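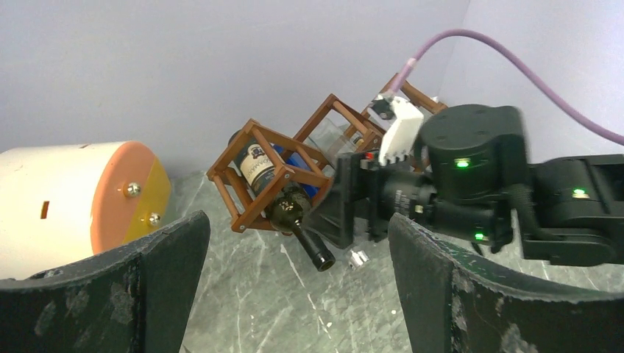 Beryl Naylor: The voucher for the Granico wine road tour still prints the Sepúlveda pickup on day one. Our itinerary moved that pickup to day two in February. The web page is correct, the confirmation e-mail is correct, the PDF voucher is wrong. Guests are going to stand at the wrong bus stop. Please fix before the next departure.

Filed under: Traltside Bookings > Vouchers & Itineraries > Open tickets

Ticket 1014
Opened: 2025-06-23
Operator account: Lendell
Assigned: Nicanor Tapia
Priority: high

Tapia: Reproduced on a test booking. The web page and e-mail read the pickup from the itinerary table. The voucher reads it from the departure record, which stores its own copy of the pickup at the time the departure is created. All affected departures were created before the February edit. Departures created after it print correctly.

Tapia: Tried "Refresh from itinerary" on one departure. Job finished with status OK, no change in the voucher. Cleared the PDF cache and regenerated. Same result.

Naylor: Is it safe to edit the pickup by hand on each departure? I have guests asking.

Tapia: Not yet. A manual edit sets the override flag and the departure will then ignore all later itinerary changes, including meeting times. For now, send guests the link to the web itinerary.
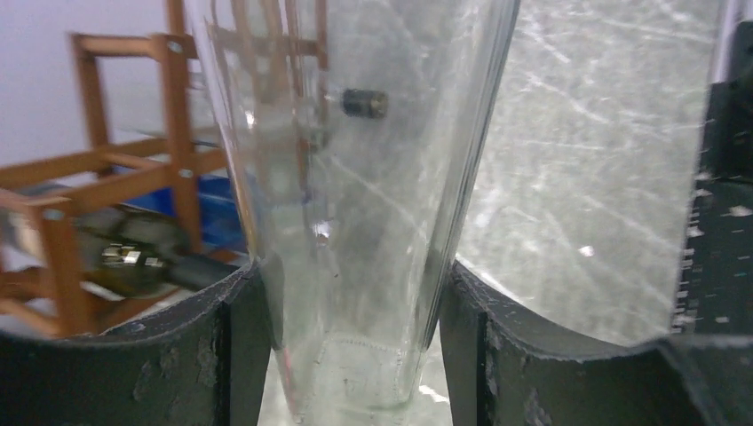
Tall clear glass, tapering

Wenceslao Salinas: Checked the refresh job log. The job writes the new pickup text, then rolls back. The pickup note on day two is longer than the voucher field, which is limited to 64 characters. The rollback is logged as a warning and the job still reports OK. Two separate faults: the field limit and the wrong status.

Naylor: The long note is the walking directions from the train station. We need them on the voucher, the side street is hard to find.

Salinas: Move the directions to "Guest instructions". That field has no limit and prints under the pickup line. Leave only the stop name and time in the pickup note.

Naylor: Done. Stop name and time only.

Tapia: Ran the refresh on the test departure. Voucher now prints no pickup on day one and the Sepúlveda stop on day two, with directions below. Ran it on the remaining departures for this tour. No rollback warnings in the log. Vouchers already downloaded by guests do not update, so they have to be sent again from Bookings > Resend documents. Select "PDF only" or the guests will also get a second payment receipt.

Naylor: Resent, PDF only. One guest with a split booking got the voucher for the first room but the second is still pending in the queue.

Tapia: Known issue with split bookings, tracked in 1115. Open the second room on its own and resend from there.

Naylor: That worked.

Status: workaround applied. Kept open for the job status fault, reassigned to Salinas.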